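Plan de equipamiento: segunda fase de compras

La Dirección de Operaciones de Lultix ha aprobado el presupuesto para la segunda fase de adquisición de pinzas manuales de recogida de datos. La partida asciende a 20 unidades, con un coste de 159 euros por pinza, e incluye dos juegos de dedos de repuesto por equipo. Las entregas a los centros de Pamier y Nenon se efectuarán por separado.

Quedan reservadas 400 horas de grabación - todas ellas dedicadas a la recogida de objetos del suelo - antes de decidir sobre la compra de brazos fijos. Los responsables de centro deberán remitir sus necesidades de recambios a Thilini Wanigasekara, coordinadora de compras.
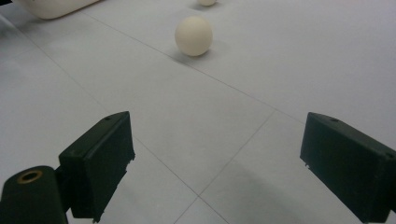 Pinza manual abierta ante una bola de color crema, sobre suelo de baldosa.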